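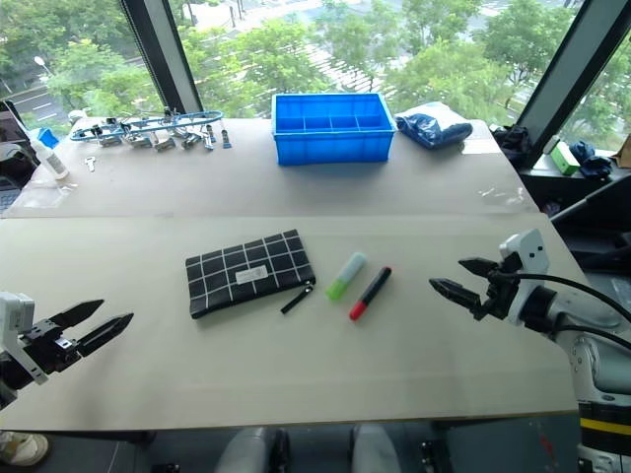
Flimley asked whether the stall also shows up with the arms parked and only the planner running. It does not. With the controllers in hold, the planner returns a bimanual trajectory every time. The fault needs both arms live.

Ticket 638: second arm stalls at start of two-arm pouch grasp
Component: Mimivus motion server, bimanual coordinator
Reported by: Eimear Kavanagh, Hellatthorpe
Status: fix in test

Symptom
Both arms reach pregrasp. The left arm gets its approach segment and starts. The right arm stays at pregrasp until the coordinator times out, and the log shows:

coord: partner segment rejected, stamp older than window
coord: abort, reason STALE_PARTNER

No joint limit or collision warnings. Restarting the coordinator clears it for a few runs, then it comes back.

What was ruled out
Perception. The pouch is flat and black with a white grid on it, and I first suspected the grid was pulling the pose estimate sideways by one cell. Replayed the detections offline. Yaw is stable and both grasp points land on the short ends where they should.

Gripper driver. Open and close commands are acknowledged on both sides.

Network. Moved both controllers to the same switch. No change.

Cause
The coordinator stamps the left segment when it is sent and the right segment when it is planned. If planning runs long, the right segment is already outside the window before it leaves the queue. The window is 76 ms by default. Planning gets slower as the collision map fills up, and the map was never being pruned between runs -- hence the restart helping for a while.
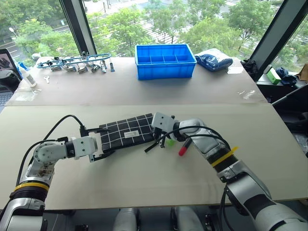 The two-arm hold has a related problem in the same file. Once both grippers are closed, the coordinator switches to a relative pose constraint between the two tool frames, and it takes the reference from the last commanded poses. It should take it from the measured ones. Any tracking error at the moment of closing is then held as a constant pull on the object. The wrist torque logs show it as an offset that does not decay.

Changes
1. Stamp both segments at send time.
2. Prune the collision map on task reset.
3. Latch the relative pose from measured joint state after both grippers report closed.

Left the window at its default. Sison suggested widening it, but that would only hide the next case of this.

Test
Ran 99 cycles with changes 1 and 2. No STALE_PARTNER aborts. Change 3 has had 7 cycles so far and needs a longer run before merge.

Open
The abort path still leaves the first arm wherever it was when the timeout fired. It should retreat to pregrasp. Will file separately.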